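Bisow Handling Cell – Incident Review
Minutes of the November meeting
Chair: Līga Jaunzems
Minutes: Vratislav Charvát

1. The minutes of the previous meeting were approved without changes.

2. Gripper fault on the Enis arm
Mr. Charvát reported that the arm released a plastic spoon above the basket at pick 578 of a planned 1,191. The controller logged the grip as closed and the arm completed its travel with nothing held. There were no injuries. The operator pressed the stop at 2:40 p.m.

The log shows 102 earlier picks with the same false signal – none had been reported. Ms. Jaunzems asked that this be recorded as a failure of the daily log check as well as of the sensor.

3. Cause
The Říha finger sensor is suspected. The supplier has asked for the unit to be returned. The cause remains open until its report is received.

4. Interim measures
Thin-handled items will be run at reduced speed with an operator at the stop button.

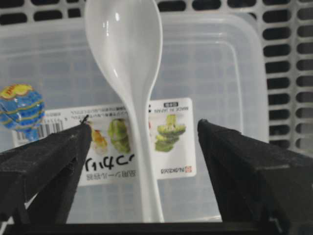 Any mismatch between the grip signal and the wrist camera will halt the arm until it is cleared by hand. The Skekis software change needed for this was approved.

5. Actions
V. Charvát to return the sensor and review the full log of 3,755 picks.
L. Jaunzems to revise the log check procedure.

The meeting closed at 4:15 p.m.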